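Zarnent Robotics Club: questions we get a lot

Do I need to know how to code?

Nope! I joined knowing nothing except how to break my brother's printer. Half of us started that way. You pick up the programming as you go, and if you'd much sooner work with a screwdriver there's plenty of that too.

What are you working on this year?

Cloth folding, for the Oltier student challenge in March. Everybody groans when I say it, but fabric is hard (it never lands the same way twice) and I've gotten weirdly fond of it. We use hand-held grippers to record ourselves picking things up and folding them, then we train on the recordings. Our goal is 740 good recordings and we're at 137, so yes, please come help.
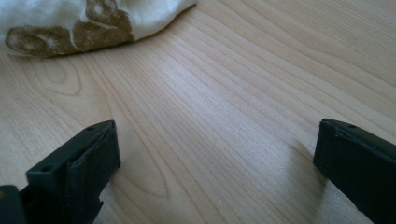
What does a normal meeting look like?

We start at 4:30, somebody puts music on, and we split into pairs. One person does the grabbing and the other keeps the log, then you swap after 8 tries so your wrist gets a rest. Snacks happen in the hallway only. I know, I know, but crumbs.

Can I bring my own cloth?

Yes please! Dish towels, napkins, old pillowcases, whatever you've got, as long as it's clean and you don't need it back that same night. Patterns are great, we have way too much plain stuff.

Is there a fee?

$89 for the year, and that covers your Oltier entry and the club shirt. If that's a problem, send us a note through the sign-up form and we'll sort it out quietly.

Where do you meet?

Room 8 in the Ackroyd building, up the back stairs. The front door locks at 5, so if you're running late, message the group and one of us will come down and let you in.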